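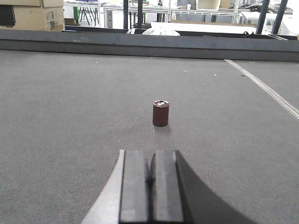 Extras and small speaking parts wanted - Fletport

Bendden is a new hospital soap, filming in and near Fletport through June. We need people for ward scenes, the waiting room, the canteen and one very big wedding (yes, it goes wrong).

Looking for:
Patients and visitors, all ages from 18 up
Nurses and porters, background only, no training needed
4 small speaking parts, two or three lines each. Some acting please, amateur is fine

Pay is £210 a day for speaking parts. Background is less, rate sheet sent when you apply. Lunch provided, travel not.

Early starts, 6.30am call most days. Lots of sitting about. Bring a book. Plain clothes, no logos, no bright white. Phones handed in at the door, storylines are secret and we do mean it, the last lot of spoilers got out before the episode was even edited.

Had 252 replies to the first advert so please be patient, we are working thorugh them. If you wrote in then, no need to send again.

To apply: one recent photo (no filters), height, age range you can play, days you cant do. Email the Plosolel casting desk with BENDDEN EXTRAS in the subject line. Agents welcome but one email per person please.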